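Flemum: Teaching a Two-Handed Food Handling Task with Hand-Held Grippers

Project report, Robotics Laboratory course
Submitted 1/12/26

Summary

Flemum is a student project on collecting demonstrations for a two-armed robot without using the robot itself. A person wears a pair of grippers, one on each hand, and performs the task directly. The motion of each gripper is recovered from a square marker and from the gripper's opening angle, and is later replayed or learned from. We compared this method with remote control of the arms through a pair of joysticks, which was the method used by the earlier Drirkau project in our department. The task was to pick up, move and set down a plate of cooked noodles without spilling.

1. Background

In Drirkau, the operator sat beside the robot and moved each arm with a joystick. The recorded data matched the robot exactly, as every command had already passed through the arm controller. The drawback was speed. Operators needed long practice before they could move both arms at once, and most of the recordings contain pauses in which one arm waits for the other. For a plate, which must be held level from two sides, this is a serious limit.

Hand-held grippers remove the arm from the recording step. The operator feels the weight and the contact force, and both hands move at natural speed. In exchange, nothing guarantees that the robot can follow the recorded path. Part of our work was a filter that rejects demonstrations the arms cannot reach.

2. Hardware

Each unit consists of a two-jaw gripper, a hand strap and a cube that carries a fiducial marker. The two units use different marker patterns so that the tracker cannot swap left and right. The jaws are closed by the fingers and carry an angle sensor at the hinge. A camera worn on the head records the workspace and both markers.

The first version had the cubes mounted at the side of the hand. With the palms turned inward, which is the normal grip for a plate, one cube was often hidden by the wrist. Moving the cubes to the back of the gripper fixed most of these losses. The remaining ones occur when the operator reaches under an object.

3. Recording procedure

Before each session the operator holds both grippers fully open and then fully closed for 3 seconds each. These two positions set the range of the angle sensor. The operator then brings the grippers to the start pose, with both arms forward and the jaws directed at the plate, and holds still until the recorder confirms that both markers are tracked. The demonstration ends when the plate has been released and both grippers are open.

We recorded with the plate on a table, on a counter and on the floor. Floor positions were added in July, after the first learned policy failed whenever the plate was lower than the table height used in training.
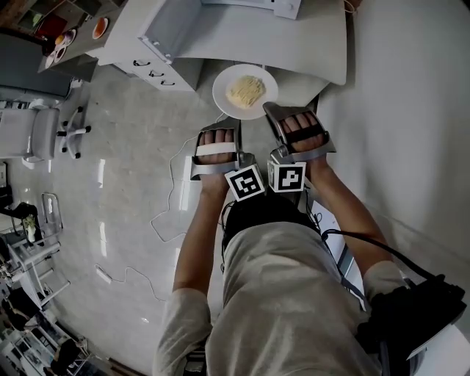 Figure 1. Both grippers directed at a plate of noodles on the floor, seen from the head camera. The markers are on the cubes at the back of the grippers.

Marker tracking on the floor was harder than on the table. Light from a window reflects strongly in a glossy floor, and the automatic exposure of the camera reacts to it. In bright sessions the white areas of the markers spread into the black areas and the detector lost the corners. We fixed the exposure by hand at the start of every session and accepted darker video.

4. Data

A total of 3163 demonstrations were recorded. The filter removed those with a tracking gap longer than the allowed limit, those with a pose outside the reach of either arm, and those in which the distance between the grippers changed while the plate was held. The last check is specific to this task – a rigid plate fixes the distance between the hands, so any change points to slipping or a tracking error. Some 2000 demonstrations passed all checks. For comparison we used 600 joystick demonstrations from Drirkau, converted to the same file format with the Liu converter.

5. Training and results

One policy was trained on each data set, with the same network and the same number of training steps. The policy trained on gripper data moved both arms together during the lift and kept the plate closer to level. The policy trained on joystick data copied the pauses of the operators and sometimes lifted one side of the plate first.

The joystick policy was better at the final release. The joystick operators had opened the jaws slowly and in view of the robot camera, whereas our operators released quickly and pulled back at an angle that the arms reproduced poorly. Two of our test runs ended with a jaw caught on the rim.

The data sets differ in size, so the comparison does not isolate the recording method. A run with equal set sizes was planned but could not be completed in the lab time available.

6. Open problems

The hand straps loosen during long sessions, which shifts the gripper against the hand and makes fine placement harder. Cable routing also needs work, as a cable pulled tight at full reach changes how the operator moves. The filter thresholds were set by hand for one plate size and will have to be set again for others.

The recorder, the filter and the marker files are stored in the Flerow repository under the project name. The calibration script must be run again after any change to the cube mounts.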